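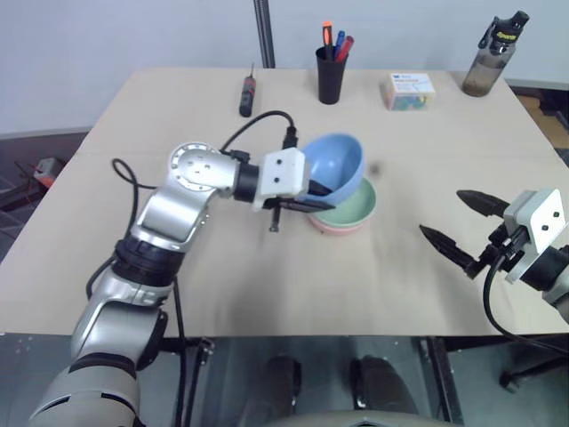 The fault report had a box for severity, one through five, and a box for what the machine had been doing when the fault occurred. Under the second I wrote "dishes." Okau, as the unit was called on its service contract, was supposed to separate a stack of three bowls. It got its left fingers onto the rim of the blue one, tipped it up off the green, and stopped. The right hand stayed where it was with its fingers spread, like a dinner guest about to object. Then the log began to fill. By the time I had found my glasses there were 3,439 lines in it, and every one of them said WAITING FOR OTHER ARM.

I called Tratness, who built the arms. Tratness said it sounded like a software matter and gave me the number for Rorell. Rorell said the left arm was waiting for the right arm, which I had gathered, and that the right arm was waiting for the left, which they called "within specification."

"How long will they wait?" I asked.

"There's no limit set."

The safety rules at MacKinnon forbade reaching in while the motors were live. They also forbade cutting the power while the unit was holding an object, a rule someone must have written with a heavier object in mind. I put down severity 2 and pulled up a chair.

After 30 minutes Rorell called back to ask whether either arm had moved. I said no. They asked if I would mind describing the fault to Tratness, as Tratness was waiting to hear from them, and they were waiting to hear from Tratness.

I crossed out the 2 and wrote a 4.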